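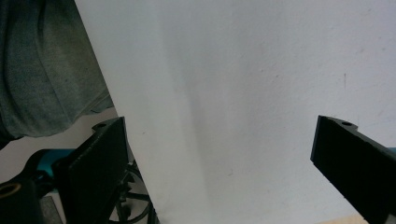 What is the open day at Rankin for? It gives residents of Wivthorpe a chance to see the automated handling work done at the site and to speak with the staff who run it.

Search this site Enter keyword Go

Pirkongate opened its Rankin workshop to the public on 13th September. Almost 883 visitors attended during the day, and 65 of them joined guided tours of the handling area, held in groups of 10.

Staff gave three demonstrations of Unow, the company's program for teaching grippers to handle sheet materials — paper and thin board among them. Visitors were invited to put questions to the team after each session.

A further open day is planned for February. Places on the tours must be reserved in advance through the Wivthorpe office.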